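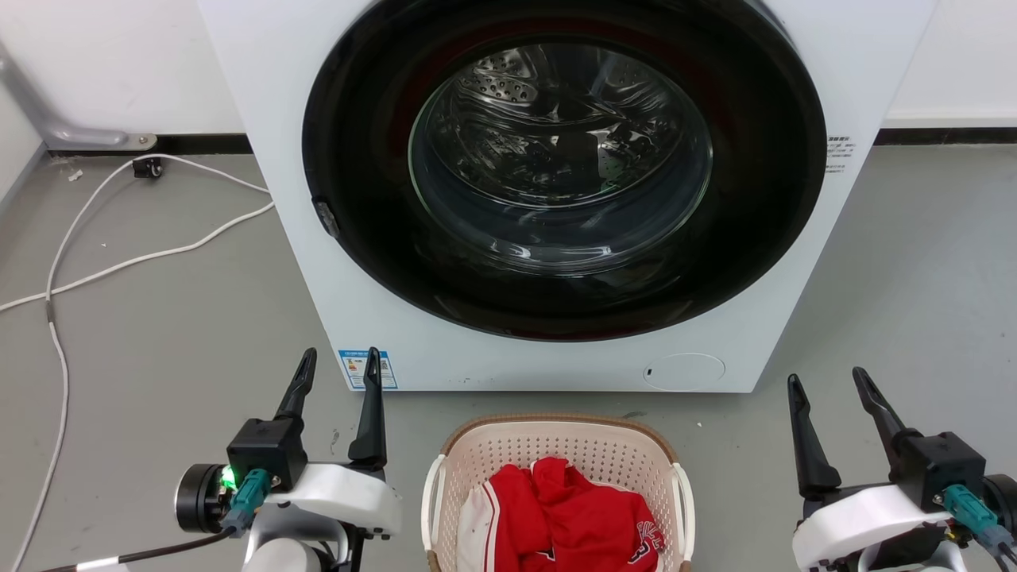 Home & Laundry / Reader Reviews

Tuvonia laundry basket, white with brown rim

I went through two baskets in a year before this one (both split at the handle, both loaded with towels at the time), so when Veronika Pálfi told me she'd had her Tuvonia since forever and it still looked decent, I ordered one that same evening. It's been here since November and I've got opinions!

First off, it's a basket. White plastic, lattice sides with holes all over, a handle on each side, and a woven brown rim around the top that I thought would look cheesy and now kind of love. It makes the thing look a little less like something from the garage. Next to a plain white washer it's about the only bit of color on that side of the room, unless you count my son's red jersey, which lives in there more than it lives on him.

The size is right for us. I park it on the floor directly in front of the washer and pull everything straight down out of the door into it, and I don't end up chasing socks across the concrete. A full load of shirts and kids' stuff fits fine. Bedding, no. I tried a king-size duvet cover plus sheets and had a tower I couldn't see over on the stairs, so that's two trips now.

Handles: so far so good. They're big enough that I can get my whole hand in, even with winter gloves on when I'm carrying things over from the outside line. I gave one a good hard yank the first night to see if it would creak like the last basket did. Not a sound.

Now the gripes. Lint gets into the rim and it does not want to come out. I've been using an old toothbrush, and I'd say once a month is enough, but if you have a shedding dog you're going to be at it more often than that. Small baby socks can poke partway through the lattice too. And it doesn't fold, so if your laundry corner is tight you need to know where it's going to sit between loads. Mine goes on top of the machine, except during spin, when it walks.

I also looked at the Dredetti one, the tall kind with the lid. Nicer looking, I'll give it that, but you have to dig down to the bottom for everything and my back is not up for it. My neighbor Arnar has it and uses it for firewood kindling now.

Would I buy it again? Yep, and I probably will, a second one for whites, because a red jersey in with white things is an accident waiting to happen in this house. Four stars, and the missing one is for the lint.

11 people found this review helpful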